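Closik Wash and Fold: Common Questions

How do I drop off my laundry?
Bring it to the counter at 406 Allilach Street any time before 6 p.m. Any bag is fine as long as it closes. Put your name and phone number on it.

When will it be ready?
The next day for most orders. Bags dropped off on Tuesday take a day longer, as we do our restaurant linens then.

Do I need to sort by color?
No. We sort everything at the counter. If something is new and has never been washed, put it in a separate bag and tell us. New reds and dark blues often bleed in the first wash.

Can you wash all my red items together?
Yes. Team shirts and work shirts are usually done this way. Ask for a single-color load when you drop off. There is a minimum charge of $23.

How do you fold T-shirts?
Face down, sleeves in, sides to the middle, then up from the hem. Stacks go on the table with the rounded fold facing the same way.

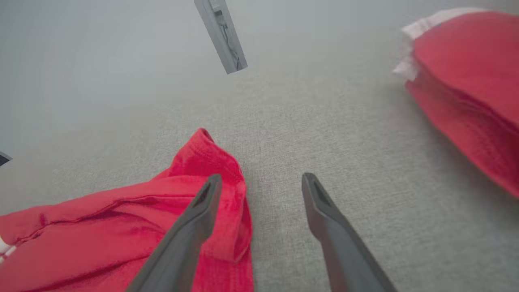

If you want shirts folded smaller for a drawer or suitcase, write "small fold" on your ticket. We can also put them on hangers, but please bring your own.

Do you iron?
Shirts and pillowcases only. T-shirts are smoothed by hand before folding, so a light crease may remain.

What if something is missing?
Call within a week and have your ticket number ready. Ask for Impi Lindqvist. Unclaimed items are kept for 68 days and then donated.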